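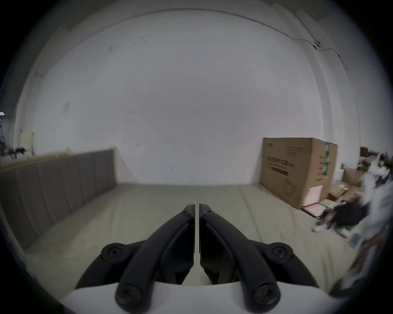 Lençol

O lençol é uma peça de tecido, em geral retangular, que se estende sobre o colchão ou entre o corpo de quem dorme e as cobertas. Faz parte da roupa de cama, ao lado das fronhas, das colchas e dos cobertores, e é provavelmente a peça de pano com que passamos mais horas da vida em contacto, embora raramente lhe prestemos grande atenção (salvo, claro está, nas noites em que ele resolve soltar-se do canto).

Etimologia

A palavra vem do latim linteolum, diminutivo de linteum, que designava um pano de linho. A ligação ao linho conservou-se durante muito tempo, mesmo quando o algodão já o tinha substituído na maior parte das casas, e ainda hoje há famílias que chamam "os linhos" a toda a roupa guardada na arca, seja qual for a fibra.

História

Na Europa medieval, os lençóis de linho eram bens de valor e apareciam com frequência em testamentos e inventários, descritos um a um, com o seu estado de conservação e, por vezes, com o número de panos cosidos que os formavam. Os teares domésticos eram estreitos, e para obter a largura de uma cama era preciso unir 2 ou mais panos com uma costura ao meio. Quando o centro se gastava, descosia-se o lençol, viravam-se as metades e voltava-se a coser pelas ourelas, dando-lhe assim uma segunda vida bastante longa.

O enxoval manteve viva essa tradição até bem entrado o século XX. Rocío Quezada, que recolheu memórias de bordadeiras na aldeia de Sosano, descreve enxovais preparados ao longo de anos, com monogramas, ajour e rendas na dobra, a parte que ficava à vista quando a cama estava feita. Muitas dessas peças quase não se usavam, e guardavam-se com alfazema à espera de uma visita, de um parto ou da vinda do médico.

Tipos

O lençol de baixo cobre o colchão e pode ser liso, preso debaixo dele pelo peso, ou ajustável, com elástico nas bordas e cantos já formados. O ajustável poupa muito trabalho a quem faz a cama, mas pede que se conheça a altura do colchão, porque um canto demasiado curto acaba sempre por saltar, e um demasiado folgado deixa o tecido a fazer pregas.
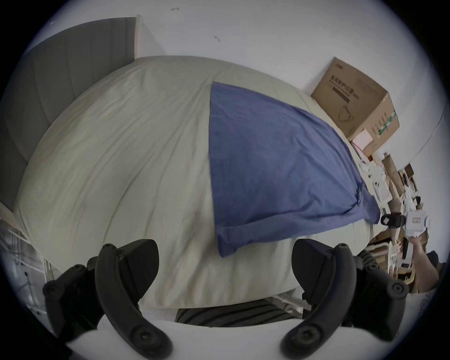 O lençol de cima, quase sempre liso, fica entre a pessoa e o cobertor ou edredão. Em muitas casas do norte da Europa foi dispensado em favor da capa de edredão, costume que se espalhou depois para sul, com alguma resistência das gerações mais velhas.

Materiais

O algodão é a fibra mais comum. Em percal, de ponto simples, resulta fresco e um pouco estaladiço ao toque; em cetim de algodão, fica mais macio e com brilho discreto. A flanela, cardada, é a preferida para o inverno. O linho absorve bem a humidade e amacia com os anos, e as misturas com poliéster secam depressa e amarrotam menos.

Cuidados

Uma lavagem semanal é o hábito mais recomendado. Olga Casado, no seu manual de economia doméstica, aconselha a sacudir bem os lençóis antes de os estender, a pendurá-los pela bainha e a dobrá-los a duas pessoas, canto com canto, tarefa que muitos leitores recordarão da infância com ternura! O ajustável dobra-se encaixando os 4 cantos uns nos outros, até formar um retângulo mais ou menos apresentável.

Ver também

Fronha
Colcha
Enxoval
Edredão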